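Your Questions About the Riltoto 8, Answered

We get a lot of mail about this phone, and much of it asks the same handful of things, so we've gathered them up in one spot. If yours isn't covered, do write in!

Is the phone going to get hot?

A little, yes. Every phone warms up while it's charging or running a big game, and ours did too, mostly along the top edge near the camera. It never got uncomfortable to hold, and it cooled down again quickly once we closed the game and left it alone for a bit.

Will the battery last me a whole day?

For most people, we think so. I take mine off the charger at 100 percent before breakfast and usually have around 16 percent left at bedtime, and that's with a fair amount of music and far too many messages to my sister. If you watch a lot of video, you may want to top up in the afternoon.

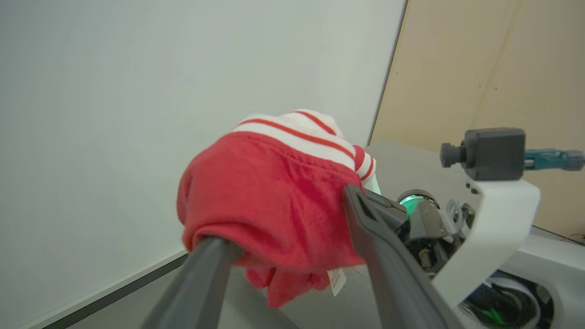

Red knit with a white striped cuff.

Do I need the bigger storage version?

That depends on how you feel about deleting photos (I'm terrible at it). Apps and the system take up a good chunk before you even start, and there's no card slot, so what you buy is what you have. If you can stretch to the larger one, I'd go for it.

How long will updates keep coming?

Riltoto has promised 3 years, and the first one arrived in June without any trouble. Save your work and plug the phone in before you start — it restarts twice, and the second restart is a slow one.

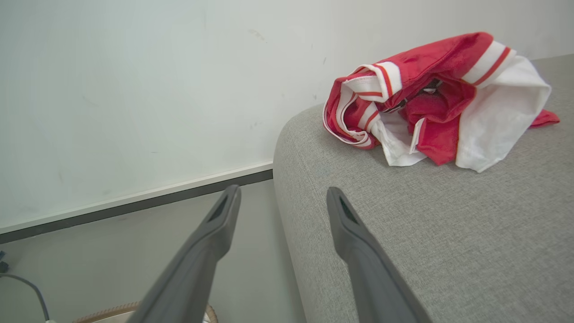
Crumpled red-and-white garment on a light gray sofa armrest.

Can I use my old charger?

You can, though it may be slower than the one in the box. My old Borkonell plug works perfectly well overnight, and I keep it by the bed for just that.

What about a case?

Drorance makes a slim one that I like very much, with raised edges around the screen. Check that the box says Riltoto 8 before you pay, as last year's case looks nearly the same and the buttons don't line up.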